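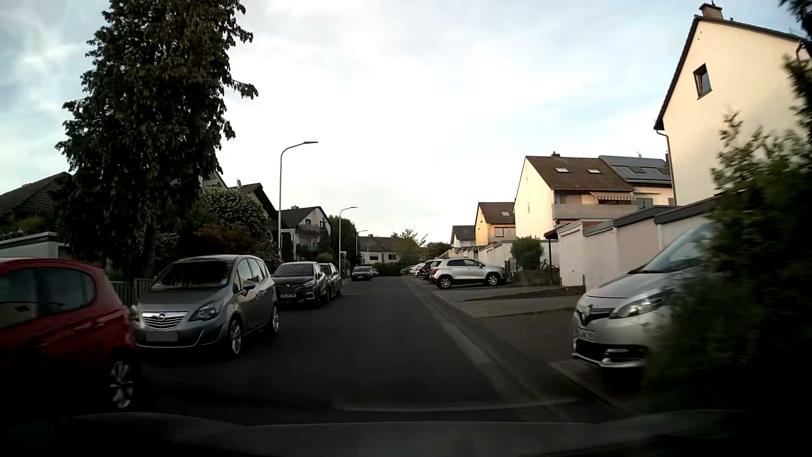 1/ Moving to a smaller town: what the first months cost us

We left the city in March and rented a two-bedroom in Orkside. A few people asked for numbers, so I'm putting them in one thread.

2/ Rent is the big one. We pay 30 percent less than before and got a second bedroom and a cellar. Heating is extra. The first bill was 81 and I expected worse.

3/ Groceries are the same. The bakery is cheaper, fruit is not. I drive to the bigger store in Drarska every other week and fill the trunk.

4/ Internet took 4 visits to sort out. The old line was registered to a tenant who left years ago. Ask your landlord for the line number before you sign – it saves a lot of phone calls.

5/ Furniture: we bought a used table and 7 chairs from Roos Kuipers, two streets over. One chair needs glue. She also told us which day paper gets collected.

6/ What I miss is late trains. The last one back leaves before most concerts end, so we stay over with friends or skip it.

7/ Deposit and moving van numbers are next, once I find the receipts.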